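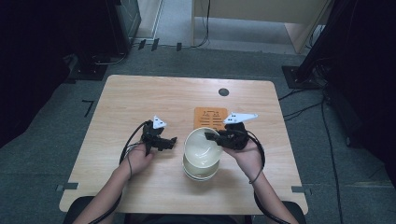 Mesa de tampo claro com furo passa-cabos: dá para usar como mesa de refeições?

Tempo de leitura: 3 minutos
Última atualização: setembro

Pergunta de Paula Ardeleanu

Boa noite a todos. Mudei-me para um apartamento pequeno e fiquei com uma mesa de escritório da Sistwood, tampo claro a imitar veio de madeira, cantos arredondados, com aquele furo redondo atrás para passar os cabos. A ideia é usá-la como secretária de manhã e comer nela à noite. Não há espaço para duas mesas e a carpete cinzenta da sala já me dá trabalho que chegue.

Na loja disseram-me que o tampo «aguenta tudo». Desconfio sempre quando ouço isso. Aguenta tudo o quê? Uma tigela de sopa acabada de servir? Vinho? O vendedor não soube dizer qual era o acabamento e mudou logo de assunto para um óleo protetor da Sotisley, que por acaso estava em promoção ao lado da caixa.

As minhas dúvidas:

Uma tigela de cerâmica com pires por baixo chega para proteger do calor, ou preciso mesmo de uma base? Tenho uma quadrada, cor de laranja torrada, que me deram pelo Crăciun, mas é fininha e não lhe reconheço grande utilidade.

O furo dos cabos tapa-se com quê? Já imagino as migalhas e o molho a irem todos por ali abaixo.

E o óleo, vale o dinheiro ou é conversa?

Agradeço respostas de quem tenha mesmo comido numa mesa destas. As páginas das marcas já li.

Resposta de Liliana Negri (marcada como útil)

Tenho uma mesa parecida há 2 anos e como nela quase todos os dias, por isso falo só da minha.

Calor: o pires ajuda, mas depende do pires. Se for daqueles com um rebordo por baixo, fica uma camada de ar entre a loiça e o tampo e com sopa nunca me aconteceu nada. Se for chato, passa o calor todo. Faz o teste da mão: serve a sopa, espera uns minutos, levanta o conjunto e põe a palma no tampo. Se estiver desconfortável ao toque, usa a base. Tachos diretamente do fogão, nunca, com ou sem base fina. Foi assim que arranjei uma mancha esbranquiçada do tamanho de uma moeda que nunca mais saiu, e bem tentei.

Quanto à tua base quadrada, se é fininha serve para a tigela e pouco mais. Vê de que é feita. Cortiça ou feltro, tudo bem. Se for plástico mole não a deixes lá esquecida debaixo de uma coisa quente, porque pode colar. E se tiver desenhos estampados, passa primeiro um pano branco húmido para ver se larga tinta. A minha largou.

Óleo: antes de comprar seja o que for, confirma se o tampo é madeira. Repara na aresta por baixo e dentro do furo dos cabos, é onde se vê o interior do material. Se vires aglomerado com uma película por cima, o óleo não entra em lado nenhum, fica à superfície a apanhar pó e dedadas. Se for madeira maciça sem verniz, aí já há conversa, mas mesmo assim eu lia o rótulo para saber se é próprio para superfícies onde se come. «Protetor» não me diz nada.

O furo: as tampas de plástico redondas vendem-se em lojas de ferragens, mede o diâmetro por dentro antes de ires. Muitas têm uma ranhura para o cabo e é exatamente por essa ranhura que a sopa passa — eu pus-lhe um disco de feltro por baixo. Não é estanque. Se entornares um copo inteiro, vai na mesma para o chão.

O que eu evitava era usar toalha o dia todo. Fica humidade presa por baixo e nas juntas o tampo incha.

Resposta de utilizador sem registo

Compra uma mesa de jantar e pronto. Mesa de escritório é para escritório. Vi uma de abrir na Skevuveck e cabe em qualquer lado.

Resposta de utilizador sem registo

Eu usei o óleo da Sotisley e ficou impecável, muito brilhante!! Dei 3 demãos e esperei 23 horas entre cada uma. Recomendo.

Comentário de Paula Ardeleanu

Obrigada, Liliana. Fui espreitar dentro do furo com a lanterna do telemóvel e é aglomerado, sem dúvida nenhuma, portanto o óleo fica na loja. O pires tem rebordo. Fiz o teste da mão com caldo verde e o tampo estava morno, nada de mais, mas vou pôr a base por baixo na mesma.

Ao senhor das demãos: brilhante acredito que fique. E limpa-se bem passado um mês? A mesa era de quê? Sem isso não me serve de muito.

A de abrir fui ver. Aberta tapa a porta da varanda — fechada não dá para trabalhar.

Comentário de Liliana Negri

Se vires aglomerado à vista dentro do furo, sem anel, passa um bocadinho de verniz ou de silicone à volta antes de pôr a tampa. Essa borda bebe água como uma esponja e depois o tampo empola dali para fora.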